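Whose round is it anyway?

The office tea round has survived the open-plan floor, the coffee pod and the working-from-home day. Our writer, a reluctant participant for most of her adult life, asks how.

Words by Constanza Zapata
22 Dec 2023

My first proper job was at a company called Wedero, which sold appointment software to dentists, and on my first morning I made myself a cup of tea.

I can still hear the silence. I had got up from my desk, walked past eleven people, gone into the kitchen, come back past the same eleven people and sat down holding a single mug. I didn't know I had done anything. I thought I was being efficient. I had moved to England three months before with a degree and a good winter coat, and in my parents' house, if you wanted a hot drink, you went and got one. It was a matter between you and the kettle.

A woman from invoicing leaned over at lunchtime and said, very kindly, "We tend to ask round." She used the voice you would use to tell someone their skirt was tucked into their tights.

I have since worked in six offices, two of them large, one of them a converted chapel with a single plug socket, and I've spent far more of my life than I would like thinking about the tea round. It is a system of debt without a ledger. It has no written rules, and everybody knows when you have broken one. People who can't agree about the thermostat, or about who should be prime minister, will agree within half a second that Martin has not made one since before the bank holiday.

The basic law is simple enough. If you want tea, you must offer tea to everyone in earshot. The trouble starts with "earshot". In a room of four it means four. In the Wedero office, which had been knocked through into the unit next door, it was a legal question of some delicacy. Did it include sales? Sales sat beyond a pillar. Sales had their own kettle, in theory, but it had been condemned by whoever it is that condemns kettles. There were days when I sat there with a dry mouth for an hour, working out whether I could stand up without being spotted from behind the pillar.

This is the first thing an outsider learns: that a great deal of tea goes undrunk because the price of having one is making nine. There was a fellow on my row, a gentle soul in tech support, who could hold out until twenty to twelve. He would stretch. He would look at his mug. He'd look at it again, a bit sadly, the way you look at a dog that needs walking. Then somebody else would crack, and he'd say, "Oh, go on then, if you're making one," as if it had only that moment crossed his mind.

There is an arithmetic to it which he had plainly worked out and which I eventually worked out too. In a group of nine, a person who joins every round and makes every ninth is square. A person who joins every other round is being robbed, unless they also make half as many, and nobody has the nerve to announce that. So light drinkers subsidise heavy ones. I drank one cup a day at Wedero and made, in my first year, by a reckoning I did on the back of a delivery note during a long phone call, 700 cups of tea. I'd had 200. I showed this to the woman from invoicing and she said it was a lovely way to get to know people.

To be fair to her, it was. You can't make a drink for somebody every day and remain entirely a stranger. I knew that the finance director took three sugars and had told his wife he took none. I knew who was pregnant before her mother did, since she had gone on to peppermint in the middle of a week and was glaring at anyone who looked like noticing. When one of the dentists' helpline people had a bad phone call, a mug would turn up at her elbow without a word being said about it, and that was the whole of our wellbeing policy. It worked at least as well as the one they have now, with the app.

Then there are the preferences. At one company there was a chart on the cupboard door with everyone's name against a strip of paint-card colours, from Magnolia down to something near creosote, so that you could match the tea to the person. It had been laminated. I assumed it was a joke until I handed a cup of the wrong beige to a man in procurement and he walked back with me to the chart and pointed. He wasn't angry. He just felt we should both look at it together.

The milk question I will not go into at length, as I have to live here. I'll say only that I have seen a meeting about a merger run short on time because of a conversation about whether it goes in first, and that the merger was with a firm in Ghent, whose people sat through it with the polite faces of guests at a foreign wedding.

Management has tried to kill the round many times, always with something that cost money. In my third job they brought in a Ronus, a vending machine the size of a wardrobe which produced eighteen different drinks that all tasted of the one before. Hot chocolate had a background of chicken soup. The theory, as explained to us in a memo, was that the average round took a person away from their desk for twelve minutes and that this added up to 330 working hours a year across the floor. I don't know who had stood there with the stopwatch. What the memo hadn't considered was that people would go on doing the round, only now they would do it at the Ronus, which filled one cup at a time and had to have a little think between each. The twelve minutes became twenty-five. You'd come across a colleague standing before it with a tray, like somebody waiting to be seen by a bishop.

It went after a year or so. The kettle came back out of the cupboard where someone had hidden it, and there was, I'm not exaggerating, applause.

Of course what was supposed to finish it off for good was everybody going home. For a long stretch we all made our own, one at a time, in our own kitchens, with nobody to ask and nobody to avoid. I had dreamed of this. I drank tea whenever I pleased. I also found, by the second month, that I was saying "Anyone want one?" to an empty flat, and that there was a small pause afterwards in which I waited to be told no.

A friend who runs a little lettings agency called Alvarado tried to keep the thing going by video. At eleven each morning one of her staff would announce that they were putting the kettle on, and everybody would go off and put on their own kettle, and they would all come back and drink it at each other. She says it lasted nine days. There was no jeopardy in it. Without the chance of being left out, or caught, or given the chipped one, it was just six people swallowing.

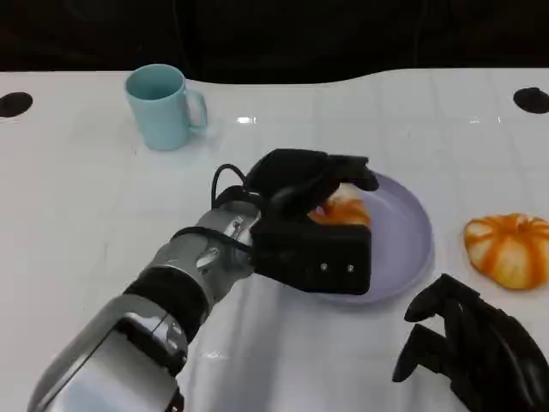
Photo: Clikier

The mug itself deserves a word, since this is where people really do lose their reason. A mug brought in from home is personal property of the most sacred kind, while a mug found in the cupboard is anybody's, and there's no way of telling the two apart by looking. I have known plain ones defended like family silver. I once drank for a whole June out of a nice wide one with a good handle before a man I had never spoken to stopped at my desk and said, "I've been wondering where that was." He had been wondering for four weeks. He sat two desks away. He had watched me use it every day and waited for the matter to resolve itself, and I understood then that I would never be properly English, as I'd have said something by lunchtime.

Nor has hot-desking helped. Where do you keep a mug when you don't have a desk? Some people carry theirs in and out in a bag wrapped in a sock. Some have a locker. At the place I work now, the building's owners supply a set of identical ones, washed by machine overnight, and in theory no one has any claim on any of them. In practice a colleague of mine has put a dot of nail varnish under the base of hers and checks.

And the round has come back, which I hadn't expected. We are in three days out of five, and never all the same three, so you might think the debts would be impossible to keep track of. They are kept track of. If you make one on a thin day, when there are only four of you in, it doesn't really count, and you'll be told so. If you make one on a full day you can live off it for a fortnight. There is a young man in his first job who has grasped that if he offers at ten past nine, before the trains from the coast get in, he can do his duty by five people instead of fourteen and look keen into the bargain. I think he will go far. The others think he should be watched.

I asked him whether anyone had explained it all to him when he started. He said no, he had just made himself a coffee on the first morning and it had gone a bit quiet.

By my own estimate I have now made roughly 800 cups of tea for a man called Graham, over two employers, he having had the cheek to follow me from one to the other. He has made me perhaps thirty. I raised this with him while we were both waiting for the kettle last week, and he was very decent about it. He said he'd always meant to even it up. Then he looked at the kettle, which was coming to the boil, and at me, who was standing nearer to it, and asked if there were any of the good biscuits left. There were two. I'd put them behind the decaf, where he never looks.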